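Wireo Deckensegel Akustik, rund

Artikelnummer 1836
Hersteller: Wireo
Vertrieb: Sandoval Raumausstattung

Das Deckensegel von Wireo dämpft den Nachhall in Räumen mit harten Oberflächen. Es wird frei unter der vorhandenen Decke abgehängt und eignet sich für Büros, Werkräume, Besprechungszimmer und Wohnräume mit offenem Grundriss. Eine durchgehend abgehängte Decke ist nicht erforderlich.

Der Kern besteht aus gepresstem Polyestervlies, der Bezug aus schwer entflammbarem Gewebe. Der Bezug ist mit einem umlaufenden Keder im Rahmen befestigt und kann zum Reinigen abgenommen werden. Flecken lassen sich meist mit einem feuchten Tuch entfernen – bitte keine lösungsmittelhaltigen Reiniger verwenden.

Lieferumfang
Deckensegel mit montiertem Bezug
Seilabhängung mit Schnellverstellung
Deckenanker für Beton
Montageanleitung

Für Gipskarton- und Holzdecken werden andere Befestigungen benötigt. Sie sind im Hitton Montageset enthalten, das getrennt bestellt wird. Das Set enthält auch eine Bohrschablone.

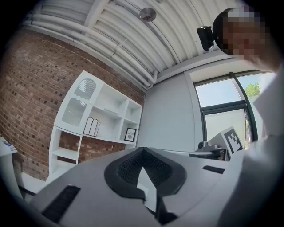
Blick von unten in den Raum

Planung
In kleinen Räumen genügt oft ein einzelnes Segel über dem Arbeitsplatz. Bei größeren Flächen empfehlen wir mehrere Segel mit Abstand zueinander, damit der Schall auch die Oberseiten erreicht. Der Abstand zur Decke sollte mindestens 18 cm betragen. Leuchten und Rauchmelder müssen frei bleiben, ebenso Luftauslässe.

Auf Wunsch berechnet Ming-te Siu aus unserer Planungsabteilung die benötigte Fläche. Schicken Sie uns dazu Grundriss, Raumhöhe und eine kurze Angabe zu Boden und Wänden. Bei Bestellung wird der Betrag für die Berechnung verrechnet.

Montage
Die Montage erfolgt mit 2 Personen. Zuerst werden die Anker gesetzt und die Seile eingehängt, danach wird das Segel angehoben und über die Schnellverstellung ausgerichtet. Die Seile nicht kürzen, bevor die endgültige Höhe feststeht.

Farben
Lichtgrau, Sand, Moosgrün, Anthrazit. Stoffmuster der Reihe Wondine sind unter der Nummer 1772 erhältlich. Sonderfarben auf Anfrage, Umtausch ausgeschlossen.

Lieferung
Die Farbe Moosgrün ist ab November wieder lieferbar, alle übrigen Farben sind auf Lager. Der Versand erfolgt per Spedition bis Bordsteinkante. Bitte prüfen Sie die Verpackung bei Annahme und lassen Sie Schäden auf dem Lieferschein vermerken.

Ansprechpartnerin für Objektkunden: Itzel Alvarado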